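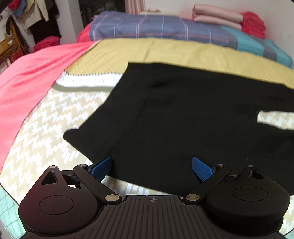 Villum hand gripper, both blue pads down on a black garment.

Re: [grippers] Villum hand kit, anyone bought one?

Jayson Navarro wrote:
> Madden are offering the Villum hand kit at £247 and I'm tempted. We
> have an old Ambrosio for picking up blocks and it does blocks very
> well, but I now need demonstrations with clothes and bedding. Are the
> blue pads any good on fabric? Is it too bulky to use over a bed? And
> does the Dududell subscription do anything, or is it just a way of
> charging me every month for my own files?
>
> Jayson

Jayson,

I've had one since March and I'm still on speaking terms with it, so take that as a recommendation of sorts.

Bulk first. It's a big lump. You get used to the width across the two round housings, but going in low over a mattress you'll find the housings arrive well before you'd like them to. I now come in steeper than feels natural and my wrist has lodged a complaint. The Ambrosio is slimmer, but then you know what the Ambrosio thinks of a pillowcase.

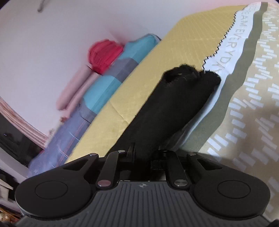 Fabric is where I'd spend the money. The pads have a fine texture and they bite on knitted stuff far better than the smooth ones I used before. The trick is to take a small pinch and let the rest trail. A fuzzy black sock held by one part, with the lumpy toe sticking out past the jaws, is my idea of a decent hold. Try to swallow the whole sock and you get a wad between the pads and no idea which end is which. Do pick the fluff off the pads now and then. If your socks are shedding at the toe like that one, do it more often, or buy better socks, which Madden do not supply.

Thin flat cotton is harder. Press straight down on a smooth sheet and close, and quite often you close on nothing. You want a wrinkle to aim at. I make one with the edge of one pad and then go for it, which looks like cheating and has gone into all my demonstrations.
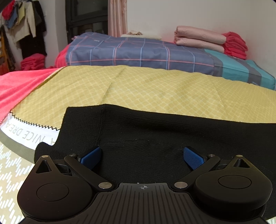
The other thing with bedding is deciding beforehand what you're going to call finished. I lost a whole evening to takes where I'd folded a thing, disliked it, and folded it again. Of 100 takes I kept 93 and should have kept fewer. No kit will fix that for you.

Manual: short, cheerful, and wrong about the pivots. It says to tighten them before first use. Don't. Mine went stiff as a gate and I had to back them all off again. They want to be snug and no more.

As for Dududell, it sorts your takes and lets you trim the ends, and the trimming is nice. I let mine lapse after 4 months and have been using folders with sensible names, or at least names.

So yes, buy it, skip the subscription, and ask Madden for spare pads in the same parcel. Postage on the pads alone is a comedy.
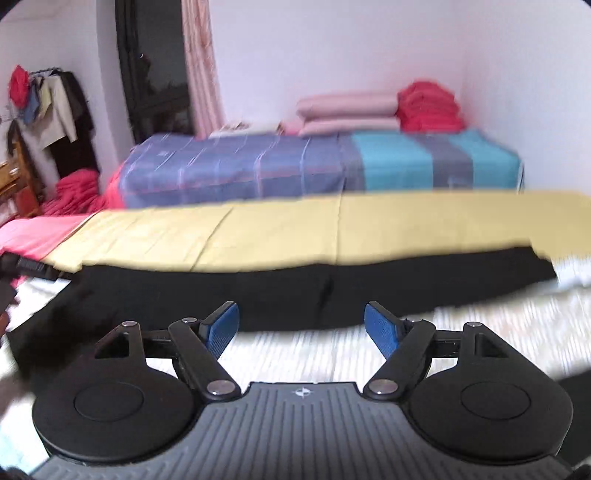 Jaws open between grabs, with the yellow sheet ahead.

If you want to try before paying, you can borrow mine for a week. I'll want the fluff removed before it comes back.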